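Home | Products | Scheduling | Pricing | Support

Skemier Post Scheduler
April, by Jailson Guerra

Skemier is the scheduling tool within the Workden suite. It allows a business to prepare posts, stories and short video clips in advance and to publish them to all connected social accounts from a single calendar.

Each Standard plan includes 3 user seats and up to 70 queued posts per account. Drafts may be sent to a second user for approval before they are released.

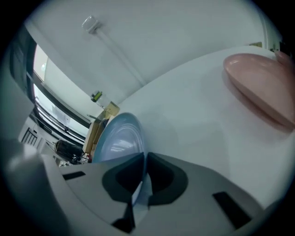 Comment Inbox

Replies and mentions from every connected account are collected in one list. Users may assign a comment to a colleague, hide it or save a standard response. Comments remain in the inbox for 116 days.

Availability

Skemier is offered on the Leite and Ostberg plans. Existing Workden customers may add it from the billing page.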